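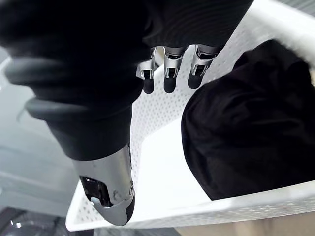
Slide 1: black garment, white perforated basket.

Speaker notes - Seasonal pitches and the linen question
Tellirska Lake holiday park, operators' session, 09/02/2019

Slide 2. Site figures. 348 pitches, of which 100 are let as furnished cabins. Last season the cabins produced 2,103 changeovers. Say the number slowly. Every changeover has a bed linen cost whether or not the guest used our linen.

Slide 3. Current model. Linen is included in the cabin price. Guests in tents and trailers can rent a set at reception. The rental stock and the cabin stock sit on the same shelves, and we lose track of which is which by the second week of high season.

Slide 4. Proposed model. Linen becomes a line item, booked in advance through Navgate. Cutoff is 10 days before arrival. After the cutoff, reception can still sell a set if the shelf allows. Do not promise more than that from the stage.

Slide 5. Mwakalinga trial. The sister site at Mwakalinga ran the line item through one October. Two points to make:
Guests arriving by car mostly brought their own.
Guests arriving by train mostly did not.
The booking form there asked for mode of travel. Ours does not - add to the to-do list on slide 9.

Slide 6. Pause here for the counterargument. 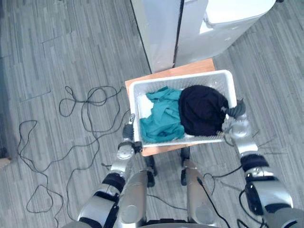 Drenevex wrote back after the draft circulated that families compare the headline price and the total separately, "and they remember whichever one annoyed them." Their request was to show the linen price on the first booking screen. Accepted, with the wording still open.

Slide 7. Cabin inventory. Mattress protectors stay in the cabin and are not part of the line item. Same for blankets. Expect a question on cots; the answer is that cot sheets stay free.

Slide 8. Timing. Price list closes at the end of October. Anything agreed later goes into the following season's list.

Slide 9. To do: travel question on the form, separate shelving for rental sets, new text for the arrival email. Skip if running over and go straight to questions.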